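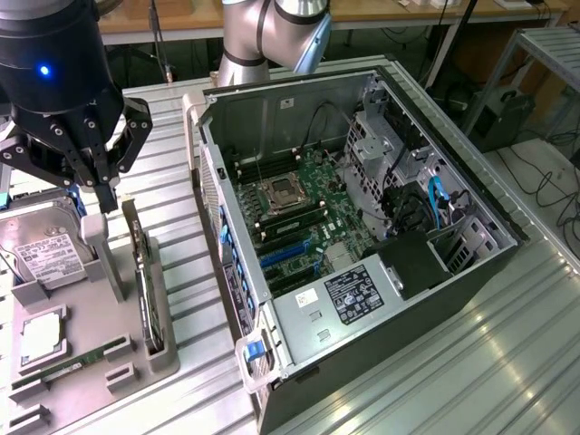

Llinos Llewellyn

Robot Assembly Project: notes for the second session

Before you come in, read the section on fixtures in the course pack. We will not go over it again. Groups stay as they were in September, except that Griffiths group now has 8 people and shares the bench time with Rivside.

The task is to fit parts into a desktop PC that lies on its side with the side panel off. There are four parts in the tray: hard disk, expansion card, processor and memory module. Each has its own place in the tray, and your program should treat those places as fixed. If you move the tray, you must teach all the pick points again, and that took one group over 200 minutes last year.

Work in this order for the first attempt:

Teach the pick point for one part only. Most groups pick the expansion card, as it stands upright and the fingers can reach both faces.
Lift it straight up until it is clear of the grey posts. Do not turn the wrist before then.
Move across to the case at the slow speed setting.
Stop over the case and check the angle by eye before you write the next move. 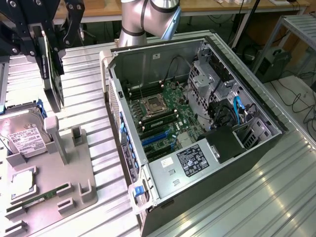
Insertion is a separate exercise and carries separate marks. For the first attempt you only need to hold the part steady over the case and return it to the tray. A clean return is worth 11 marks out of 19. The rest are for your log.

Keep the arm well away from the processor socket. The pins bend easily and a bent pin cannot be put right in the lab. The processor goes in last, in a later session, and only after I have seen your approach path run with nothing in the gripper.

Watch for loose cables inside the case. Plan your path over them, and leave the blue drive cable where it is.

The log goes in the Sokenari folder under your group name. Write down each taught point, the speed, and what you changed between runs. Short notes are fine. Groups entering the Feteven challenge should also keep their failed runs, as the judges ask for them.

Next session: grip force, and chapter 8 of the course pack.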